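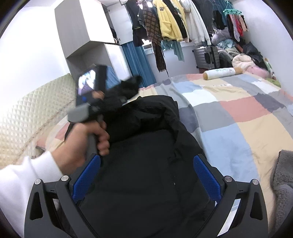
Prirmont Home Handling is looking for people to fold laundry with us again

If you took part in our May sessions, hello and thank you, and please read on even if you think you know how this goes, as quite a bit has changed. If you are new to us, welcome! We are looking for 45 people in and near Evwood who would be willing to pick up, fold and put away clothes in their own bedrooms using a pair of hand-held grippers, one in each hand, while a phone mounted on top records the work. The recordings are used to teach our folding robot, Fullar, how to handle a jacket on a bed, which is a good deal harder than a towel on a table.

We would like to be open about why we are starting over. During the May round a spring in the trigger linkage wore down faster than it should have, and on several units the fingers stayed closed after the handle was let go. Two participants had a fingertip pinched while trying to free a zipper. Both were fine by the next morning, but we stopped the sessions that same afternoon and called every unit back. A good part of the recordings had to be thrown out too, as Fullar had begun to learn from them that you hang on to a sleeve and pull, and it tore the lining out of a winter coat in our workshop before Siamak Asadi got to the stop button.

Siamak and Liya Alemneh have since rebuilt the linkage with a stronger spring and added a release tab that opens the fingers by hand. Tsegaye, the small testing shop across the river, has checked each unit for us and will check them again halfway through.

What we ask of you:
You are 18 or older and have comfortable use of both hands.
You have a bed, some clothes of your own and a bit of patience.
You can give us 3 sessions of two hours each, at times that suit you.
You will stop and call us if a gripper sticks, even once, even slightly. You will be paid for the full session either way.

Please don't tidy up for us — a lived-in room is very welcome. Mebrat Derese will bring the equipment to your door and stay for the first session, and she is happy to answer anything at all, including questions about what happened in May.

Sign-up is open through December 2021. Write to Adanech Seyoum at the Prirmont front desk, or stop by and ask for her.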